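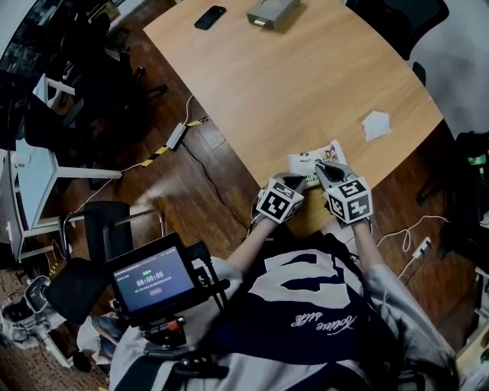 When should a potted fig come out of winter storage?

Bring it out once the buds are starting to swell and the nights have mostly stopped freezing, and be ready to carry it back in when a cold one is forecast.

I'm putting that at the top for the people who only read the first lines of these (hello, I am one of you), and the long version follows for Osamu and anybody else standing in a garage poking at a brown stick.

On 22 Mar 2026, Osamu Ebihara wrote:
> Hi all. First winter with figs in pots and I could use some hand-holding.
> I have a Jirnik and an Istetti, both bought as small plants from Xiong
> Nursery last spring. They dropped their leaves in the fall and I moved
> them into the garage, which is not heated. I watered them once in
> January and then got nervous and stopped.
>
> The Jirnik has green tips now. The Istetti looks like a dead stick. I
> scratched it near the top and it was tan and dry under the bark. Lower
> down I didn't dare. Do I throw it out? And should the Jirnik go outside
> right away, or is it better off in the dark until later?
>
> We are at 2,000 feet, up the hill from Coteo, so spring takes its time.
>
> Osamu

Osamu, please don't throw it out! I would bet a bowl of figs that your Istetti is alive. They are late wakers, every one I've grown, and the tops die back if you so much as look at them wrong. Mine sat there last year until the Jirnik beside it had leaves the size of my palm, and I had pretty much made peace with losing it, and then up came a fat green nose right at the soil line. By the end of summer you would never have known.

So go ahead and scratch lower down. You only need a tiny nick with your thumbnail, and the plant won't mind. Start a hand's width below the dry spot and keep moving down the trunk until you find green. If you find it, cut the dead part off just above a bud on the live wood. If you get all the way to the soil and it's tan the whole way, still don't toss it. Keep the soil barely damp, put the pot somewhere warmer, and wait until early summer before you give up on the roots.

About the water: one drink over the whole winter is on the dry side for a small pot. I don't think you've killed anything, but I would water both of them now, slowly, and let the extra run out the bottom. Sometimes the soil has pulled away from the sides and the water races straight through and leaves the middle dry as toast. If the pot still feels light after you water it, set it in a tub with a little water in the bottom and let it soak for an hour, then drain it well. After that go easy until there are real leaves. A fig with no leaves hardly drinks at all, and soggy cold soil is how I lost my very first one.
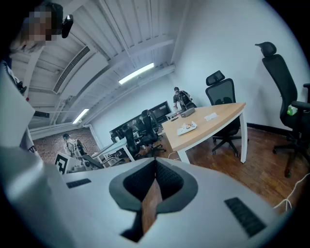
As for the Jirnik, green tips mean it has made up its mind, and the dark garage will only give you long, pale, floppy growth. I'd start it outside now on the mild days. Put it in the shade for the first few, out of the wind, then let it have some morning sun, then more. Leaves that open indoors scorch fast if they go straight into full sun, and it's a sad thing to watch after all that waiting. Bring it back in whenever they're calling for frost. Yes, this means a lot of carrying. My neighbors call it the fig shuffle and they wave at me while I do it.

What saved my back was a cheap plant dolly from the hardware store. Get the kind with wheels that lock, especially if your driveway slopes like mine does.

Your elevation does matter. Down in Coteo people can have their pots out for good while you are still scraping your windshield, so don't let anyone on the list rush you (including me, I get carried away). Buds that are still closed up tight can take a light frost. Open green leaves can't. If the leaves do get nipped, the plant will push new ones, but you lose time, and up where you are the season is short enough that you want every warm day for ripening.

Two more things while I'm at it. First, hold off on the fertilizer until you see three open leaves on a branch. Second, think about the pot size. If your plants are still in what Xiong sold them in, they would love to move up this spring, and right before they leaf out is the easy time. I went up to a 14-inch pot in the second year for each of mine and both of them took off. Loosen the circling roots with your fingers and use a mix that drains fast. I put three scoops of potting mix to one of fine bark, but I know half of this list will write in with something different, and I want to hear it!

And if the Istetti does come back from the roots, pick the strongest couple of shoots and rub off the others while they're small. You may not get fruit from it this year. The ones it does give you later on are worth it — amber inside, jammy, a bit like honey on toast. The Jirnik is a different kind of pleasure, dark and full of seeds, and mine were still ripening when the first leaves turned.

Write back after the scratch test and tell us how far down the green starts. I also have Jirnik cuttings rooting on the windowsill and they won't all fit in my yard, so if anybody wants one, send me a note off-list and I'll save it for you until it's big enough to travel.

Annelies Maes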